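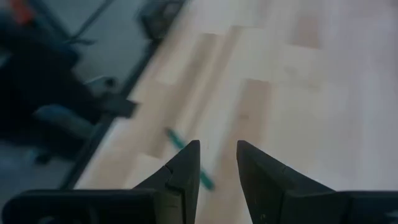

Un stylo vert entre les deux doigts d'une pince, au laboratoire de Brukthorpe.

Accueil > Comptes rendus > Visites

Visite du laboratoire de manipulation de Brukthorpe, 18 sept. 2023

La visite était consacrée au rangement de fournitures de bureau par deux bras robotisés, et surtout à une panne que l'équipe traîne depuis mars. Themba Zwane, qui nous recevait, a commencé par le journal d'incidents. Sur 700 essais, 300 ont été interrompus par un arrêt de protection. Le bras s'immobilise au-dessus du plateau et il faut le relancer à la main.

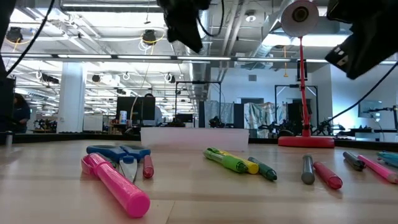 Les premiers soupçons se sont portés sur les câbles. Un câble trop tendu au poignet peut fausser la mesure d'effort, et le contrôleur croit alors à une collision. L'équipe a refait les boucles, sans grand résultat – le nombre d'arrêts a baissé pendant 2 jours, puis il est remonté.
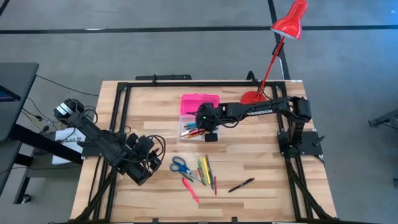
Le défaut venait du réglage de hauteur. Le logiciel Darnus gardait en mémoire une cote relevée avant le remplacement du plateau, fausse de 2 mm. Sur un objet épais, la pince s'en accommode. Sur un crayon, les doigts appuient contre le bois et l'arrêt se déclenche.

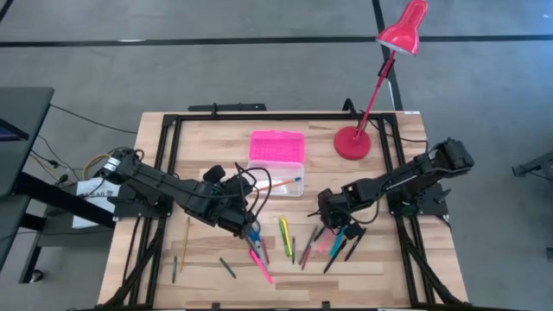

La consigne est maintenant de refaire la mesure après toute intervention sur la table. Nous avons demandé ce qui se passe si quelqu'un tend la main vers un crayon pendant un arrêt. Les moteurs restent sous tension, a répondu Themba Zwane, et l'accès est interdit tant que le courant n'est pas coupé. La procédure écrite ne le précisait pas encore. Elle doit être corrigée avant la prochaine visite.

Étiquettes : robotique, sécurité, pannes

Ce site utilise des cookies de mesure d'audience. Accepter Refuser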